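Teaching hours at the Rastville workshop

The clothes-folding work moved to Monday afternoons this month, and the log now stands at 2813 recorded folds. Most of those are T-shirts and towels. The sportswear set is newer and smaller, and we would like it to catch up by the end of September.

Operators work in pairs from the Schnyder desk. One drives both arms with the hand controllers and the other marks the start and end of each run. A run should take 18 seconds or less once you have the feel of it. New operators usually need about 12 tries before the left and right hands stop fighting each other.

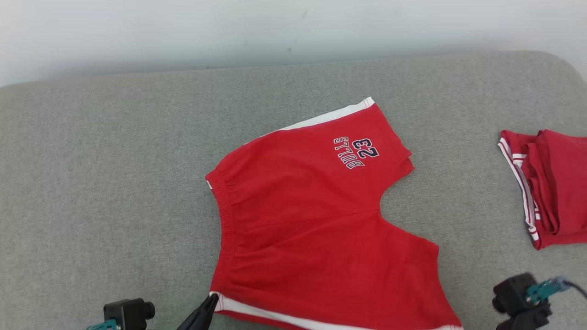

Please keep the speed even through the whole fold. Traltine, the software we use to clean up the recordings, drops any run with a long pause in it, and last month it dropped too many. If you lose your grip on the cloth, pick it up again and carry on. Those runs are useful and should be kept. Only mark a run as bad if the arms touch each other or the garment ends up on the floor.

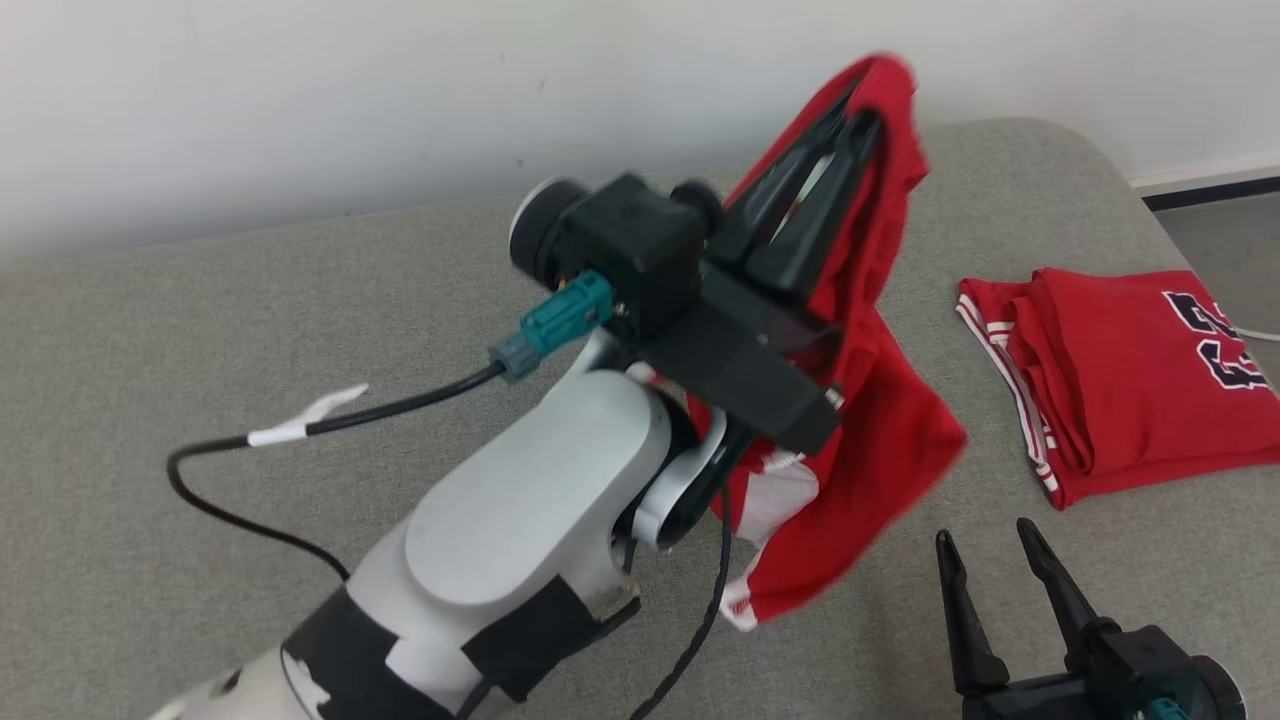 One operator from the Ullotico group wrote in to say that slick fabric is much harder to feel through the controllers than cotton, and asked for a longer warm-up before the recorded runs. We have added ten minutes to each session, starting next Monday. Sign-up is on the usual page, and there are 19 slots open.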